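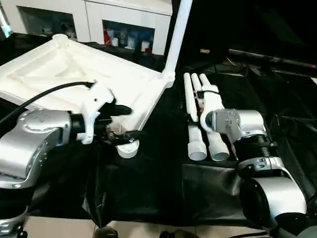 Cold Store Inspection Before Release of Vaccine Consignments: Checklist with Comments

Print this page
E-mail this page

Site: Gerkeo bonded cold store, port of Skirkness
Consignment: 2330 cartons, 31 pallets, onward to Gimurska
Round: April, second visit

The form is the standard one used on the Gimurska route. Comments are the inspector's own and were typed up the same evening. "Met" means I saw the evidence. "Stated" means somebody told me.

1. Import license and export permit on file, numbers matching
Met. Both numbers match the pallet labels. The export permit was issued under the emergency rules and runs out at the end of the month. The operator is confident it will be renewed. I have heard that at three ports this year and would like to see the renewal on paper before the next shipment is booked.

2. Customs hold time under 12 hours
Not met. The consignment arrived at 5:40 in the morning and was cleared the following afternoon. The operator's summary gives the hold as nine hours, which you can only get by starting the clock when the paperwork was accepted. The cartons were on the dock well before that. The trade agreement everyone is so pleased with was supposed to give medical goods a fast lane. There is a sign for the fast lane. The trucks in it were carrying tile.

3. Temperature log continuous from unloading to storage
Partly met. The log has a gap of 115 minutes between the dock reader and the cold room reader. I was told the temperature was steady throughout. It may have been. A gap is a gap, and I have marked it as one.

4. Loggers calibrated within the past year
Met for the cold room. Stated for the dock. The dock certificate was "with head office," where a surprising number of certificates live.

5. Backup generator tested under load
Not met. The generator was started for me and ran fine with nothing connected to it. I asked for the cold room to be switched over and was told this would disturb stock. If switching to the backup disturbs stock, we should know that before the power fails. Test to be repeated with the second room, which can be cleared in a morning.

6. Fuel on site for 48 hours
Stated. The tank holds 400 gallons and the gauge read a little over half. The supplier is said to deliver on a phone call. No contract was shown.

7. Exits clear and marked
Met on the ground floor. On the mezzanine one exit light was out and shrink wrap was stacked against the door. It was moved while I stood there. I have left this as "not met" for the mezzanine all the same. It should be clear on days I don't come.

8. Forklift aisles marked, walkways separate
Met. Paint is fresh, fresh enough that it came off on my shoe. Check for wear next round.

9. Cold room door opens from the inside
Met. Tried it myself with the door fully shut, both rooms. The release in room two is stiff and wants grease.

10. Protective clothing available in the right sizes
Partly met. Plenty of gloves, all large. Insulated jackets for six people on a shift of eleven.

11. Duty and fees recorded separately from storage charges
Not met. The ministries on both sides of the border say tariffs on vaccines are now zero, and on the invoice they are. Below that line comes a "handling supplement," a "documentation supplement" and a "priority supplement," and the total is higher than on last year's invoice, when there was a tariff.
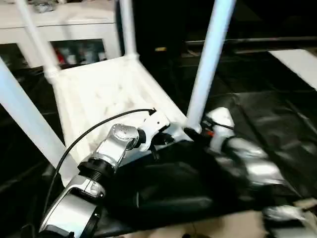 I asked which regulation the priority supplement falls under and was given the name of a department in Nadar and a phone number that rings out. Copy of the invoice attached to the paper version of this form.

12. Expired and rejected stock kept apart
Met. Locked cage, red tags, list on the cage door agreeing with the contents.

13. Staff can say who to call in an alarm
Partly met. Four people asked, two answers given. The number posted by the door was a third.

14. Previous findings closed
Not met. Five were listed as closed. I could confirm two. The others were closed by writing "closed" next to them, with no date or photo and no work order.

Result: conditional release. Stock may go forward to Gimurska once the gap under item 3 has been reviewed by the receiving pharmacist. Items 2 and 11 are outside the operator's control in part, and I expect to be told they are outside everybody's. They go to the trade desk at Nadar regardless, with a request for a written reply.

Generator retest: 7:30 a.m., date to be agreed. Bring own load meter.

Print this page
E-mail this page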